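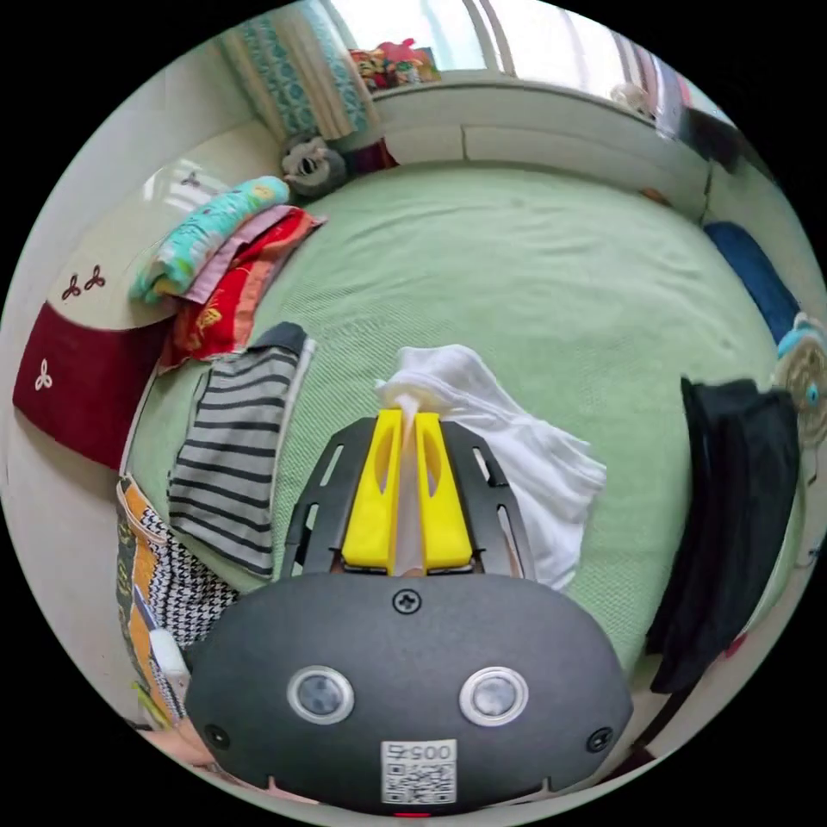
Bedding drive in Lultport passes 200 sets

A neighbourhood bedding drive in Lultport has passed 200 sets of sheets and pillowcases, and the organisers say they will keep accepting donations until the end of September.

The drive is run out of the Çınar community rooms by Hülya Bilgin and Viola Zanetti, who started it last winter after a run of house moves on their street left several families short of linen. Sets are sorted, washed if they need it, folded and passed on to households that have asked for them through the rooms' front desk.

Most of the sorting is done in people's own homes. Helpers take away a bag or two, go through it on the nearest bed and bring it back folded in bundles. Plain sheets go in one bundle and printed ones in another. Clothes that have been dropped in with the linen, and there are always some, are laid to one side and returned to the rooms separately.

"A bed is the best table you have for this," said Ms. Bilgin. "You can spread a sheet out flat and see if it has a hole in it. On the kitchen table you are forever catching the corners."

Children's prints are the hardest thing to keep in stock. Anything with cartoon figures or bright patterns tends to go the same day it is put on the shelf. Pale greens and creams are plentiful, as are plain white top sheets, and the organisers are not asking for more of those in double size for the time being. Single and cot sizes are still needed in any colour.

The drive has so far supplied 125 households. Some have taken one set and some several, depending on the number of beds. There is no form to fill in beyond a first name, the sizes wanted and a phone number, and people can ask for a neighbour if the neighbour can't get in.

Yiğit Öztürkmen, who drives the van on collection mornings, said the bags had grown heavier as the weather cooled. He asked donors to tie them at the neck and keep them under 6 kilograms so they can be carried up the stairs at Çınar, where the lift is out of service.

Blankets and quilts are a separate matter. The rooms have one storage cupboard, and a single quilt takes up as much of it as a week's worth of sheets. Quilts are being accepted only when there is a household waiting for one, and donors are asked to phone ahead. Pillows can't be taken at all unless they are new and still in their packaging. Cushion covers and pillowcases are fine.

Soft toys have been turning up as well. Ms. Zanetti said the rooms would take them if they were clean and had no loose eyes or buttons, and that a small basket had been set up near the door so children could choose one while their parents were looking through the linen.

A folding evening was held at the rooms earlier in the month, with 25 people attending. Songül Yüksel showed the group how to fold a fitted sheet so it stacks squarely with the flat one, and how to tuck the whole set inside one of its own pillowcases. The tucked sets stay together on the shelf and save the helpers from hunting for a missing piece. Another evening is planned, with a start time of 6:30 p.m., and will cover small repairs such as frayed hems and worn elastic. Those coming are asked to bring their own scissors - the rooms have thread and needles.

Yu-na Um, who moved to Lultport with two children in the spring, received three sets from the drive and now folds for it.

"We had mattresses and nothing to put on them," she said. "My daughter picked the red one. I've still got it in the wash every week."

Donations can be left at the Çınar community rooms between 9 a.m. and noon on collection mornings, which are posted on the front door and on the notice board beside the Kiker hardware store. Sheets should be washed and dry. Marking the size on a scrap of paper and pinning it to the set is a help, as many labels have faded past reading. Stained or torn linen is also welcome if it is bagged on its own and marked as such, and is cut up for cleaning cloths.

Households that need bedding can ask at the front desk during the same hours. Deliveries within Lultport are free of charge. Requests from outside the town are put on a waiting list and filled as the van's route allows.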